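Awuor Lyimo
A long thread tonight, so get yourself a drink. A few of you asked how I finally learned to keep up with my mending instead of letting it sit in a bag for a year, and I have been promising to write it up ever since December.

1/ Some background first. I grew up in a house where everything got mended. My grandmother darned socks while she listened to the radio, and she could do it without looking down, which I thought was magic (I still kind of do). I left home with a tin of her needles and didn't open it for a very long time.

2/ What I had instead was The Bag. You may have one too! Mine hung on the back of the bedroom door and everything with a hole, a loose hem or a missing button went into it. Things went in and they stayed in. I once bought a new gray cardigan when the old gray cardigan was in The Bag the whole time, missing one button.

3/ So I started with buttons. If you have never mended anything, please start with buttons. You need a needle, thread that more or less matches, and a matchstick or toothpick to lay across the top of the button while you sew. When you pull it out at the end you have a bit of slack, and you wind the thread around that slack a few times to make a shank. Coats especially need this or the cloth puckers when you button up.

4/ Thread. I use plain all-purpose polyester for nearly everything. I know there are people who will come into my replies about cotton, and I love you, and you're welcome here. For coat buttons I double it and run it over a stub of candle first so it doesn't tangle.

5/ After buttons, hems. The stitch I use most is the plain old slip stitch, where you catch just a thread or two of the outer fabric and then travel along inside the fold. Go slower than you think you need to and don't pull tight. My first one was on a pair of black work pants and it looked like a row of tiny dimples all the way around. I wore them anyway, for two winters.

6/ Socks are where people get scared, and I did too. I tried with my grandmother's wooden egg and then for ages with a light bulb, because I'd lost the egg (it was in the tin, under the needles, of course). What you're doing is weaving. Lay your threads one way, well past the edges of the hole and into the good fabric, then go over and under the other way. It'll look like a little basket. Leave a small loop at the end of every row so that it has some give when you wash it.

7/ Please don't knot the yarn for a sock darn. You will feel that knot with every single step you take. Leave a tail, weave it back in later, and trust it.

8/ A question I get a lot is whether it's worth it for cheap socks. I don't have a clean answer for you. Sometimes it isn't! If the whole heel has gone thin and see-through, I let it go and it becomes a dust rag. If it's one hole in a sock I like wearing, I sit down and do it, and I enjoy the half hour.

9/ Now the part that changed things for me, and it's embarrassingly small. I stopped having a mending day. I used to save it all up for one big afternoon, and that afternoon would come and I'd look at The Bag and decide to bake something. Now I do 30 minutes, in the evening, with tea, and when the time is up I stop, even in the middle of a seam. Stick the needle somewhere safe and go to bed.

10/ I also got rid of The Bag. You can't see into a bag, and once I couldn't see a thing I forgot I owned it. I went over to an open plastic basket, light gray, with slots in the sides, and it lives out where I walk past it. When it's full I don't add to it. I mend what's on top first, no digging around for the fun ones.
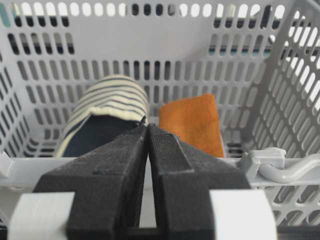
11/ A few rules I've settled on, and please change them to suit your own house:
Wash it before you mend it, always.
Thread 5 needles at once while the light is good, and park them in a pincushion.
Four things in progress at the very most. I have broken this one many times.
If you've moved something to the bottom of the pile twice, ask yourself if you even want it back.

12/ On stripes, since somebody asked me last time. You can try to match each one, switching colors as you go, and it's lovely work if you have the patience. I pick one of the colors already in the stripe and do the whole patch in that. From across a room it settles right in, and up close it looks like you meant it.

13/ Jeans I haven't really cracked. Inner thighs, you know the spot. I put a patch behind and run back and forth over it with small straight stitches, and it holds for a good while, and then it goes again right beside the patch. If any of you has a better way, I'd be so glad to hear it. I've tried iron-on and it came away at the corners.

14/ For the person who wrote to me about her dad's sweater with the moth holes: put it in a sealed bag in the freezer for a couple of weeks before you do anything else. Then start with the smallest hole, in the place that shows least, under the arm if there's one there. By the time you get to the front, your hands will know what they're doing. And take your time with it, it's waited this long.

15/ That's my tea gone cold and I have a pillowcase with a split seam to get through before bed. I'll do zippers next time, if I can work up the courage. Tell me what's sitting in your pile, I really do read all of them, even if it takes me a few days to write back.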